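Projects > Robotics Practicum > Team Reports > Bamlow

Bamlow: Collecting Demonstrations for a Tabletop Policy
Isla Matheson and Dorin Căpraru, 3/16/22

3. Data collection

Our plan called for 818 demonstrations. We recorded 185 before revising the plan, a procedure we recommend to other teams with a plan.

Each demonstration is one person holding the gripper tool and doing a short tabletop task by hand while the camera on the tool records. We chose clear plastic organizer pieces as our objects in November, when we were young and optimistic. Tinted plastic picks up the table color, the shadows and the ceiling lights, and our first model treated all of these as equally worth grabbing.

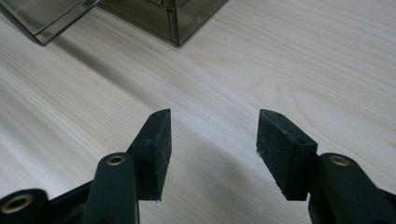 Dorin Căpraru objected at this point that we were gathering too many tidy approaches and hardly any bad ones, and that a model raised on good manners would have no idea what to do after a miss. He wanted one demonstration in 5 to start from a poor angle. We argued for an afternoon and then did it his way.

Starting badly on purpose is harder than it sounds -- after a week of practice, our hands kept correcting themselves. We ended up drawing start poses from a shuffled deck of index cards.

3.1 Discarded recordings

We threw out a demonstration if the tool was set down midway or if the operator stopped to talk. The second rule cost Isla three good ones. Labels were kept in a shared spreadsheet, which both of us edited and neither of us backed up.

Related reports
Kendance: Sorting by Touch
Skosetti: A Cheaper Wrist
Sproģis: Notes on Calibration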